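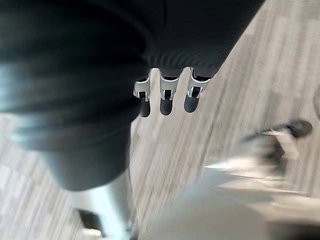

Niro Street Studio — the floor, the room, the small things

Welcome to the gallery of our studio in Fistorow. My name is Tâm Triệu and I look after this page. We moved in here in March, and many of our members who live far away have asked me how the place looks now and what was done. I put the answers together on one page, so I do not need to write the same email again and again. Please click any picture to see it in a larger size.

The floor
When we took over the lease, a grey carpet covered the whole room, and it had a smell that no cleaning could remove. Sutrisno Tarigan pulled it up over two long evenings. We then chose a floor in a light wood-grain colour, from Flendholm. A darker one was cheaper, but the room gets little sun in the afternoon and we wanted to keep it bright. The floor cost us 3000 dollars with the underlay. We had planned for 2000, so the new curtains must wait until next year.

Care of the floor
Please take off your outdoor shoes at the door. The slippers are in the basket, in all sizes except very large. A damp mop is enough for cleaning; please do not use the steam mop, it can lift the joints. If you spill paint or glue, wipe it at once with warm water and tell me the same day. I will not be angry — I only want to know the place.

Moving heavy things
Felt pads must stay under every chair and table leg. Akosua Odoi bought a bag of 300 and keeps it in the drawer beside the sink, so there is no excuse. The big cutting table needs two people, and it should be lifted, never pushed. There is already one scratch near the window, and I know whose chair made it.

The colour of the walls
Cristóbal Salinas mixed the white for the walls himself, with a little ochre in it. He wrote the recipe on the lid of the Boateng tin, in the storage cupboard. If you must repair a mark on the wall, use only this tin. The plain white from the hardware store looks blue next to it.

Using the studio
The room is free for members in the evenings, after the children's class has finished. Naa Laryea has the key and the booking calendar. Write to her at least two days before, and tell her if you need the long tables or only an open floor.

Page last updated 14 August 2018.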